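Community Help > Work and Tools > Automation on the Floor
Refurb benches getting robot arms, what happens to the bench techs?
Posted 2/18/25 by pliken_bench

G'day all. I work in a small refurb shop, desktops mostly, and we've had an arm running on the strip-down bench since August. I'm the one who used to do most of the strip-downs by hand, and I have to say I love it! My wrists haven't felt this good in years. The arm does the dull reaching in and out of cases, I do the fault-finding, and I've finally had time to learn board-level repair (something I'd been nagging the boss about forever).

Now the boss wants to put in 2 more arms and has asked me to write up how the jobs should change. There are four of us on the benches. Two are as keen as I am, one is worried about her hours, and one won't go near it. Has anyone been through this? I'd like to go in with a plan that's fair to everybody, and I don't want to oversell it just because I'm having a great time.

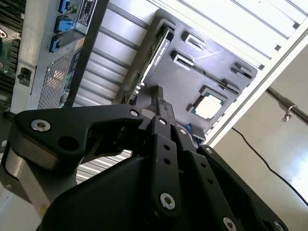
Kamran Esfahani
Put the hours in writing first, before you say one word about new roles. We did ours the other way round at Lerer and spent weeks calming people down. Once everyone had a letter saying their rostered hours were staying put, the mood changed overnight and people started coming to us with ideas. Good ones, too!

Next, work out who minds the arm. On our floor it started out as whoever was standing closest, so the same bloke got interrupted all day and his own work fell behind. Now it's a rostered job with its own pay step, and we swap at lunch. Everybody learns to stop it, clear it and restart it, including the ones who'd prefer to stay on hand work. Give them ten days or so of sitting beside somebody confident, with no targets.

Your colleague who won't go near it might come good if you ask what she or he hates doing most and hand that over to the arm. Ours was unplugging front panel leads. If the answer is still no, there's always plenty of hand work in refurb. Bent brackets, odd cases, anything somebody's had a go at with glue.

Really pleased to hear about the board repair. Push for paid training time in your write-up, that's where the fun is.

tehrani_dave
what software is it? we use clusto for the job tickets and it logged 3340 units last year but half of them under the wrong tech's name once the arm came in. sort out whose name goes on the ticket or your numbers will be rubbish

pliken_bench
Kamran, this is brilliant, thank you! Hours letter goes at the top of the page. I hadn't thought about a pay step at all. Dave, we're on Clusto as well, so I'll check the tickets tomorrow before anyone starts comparing totals.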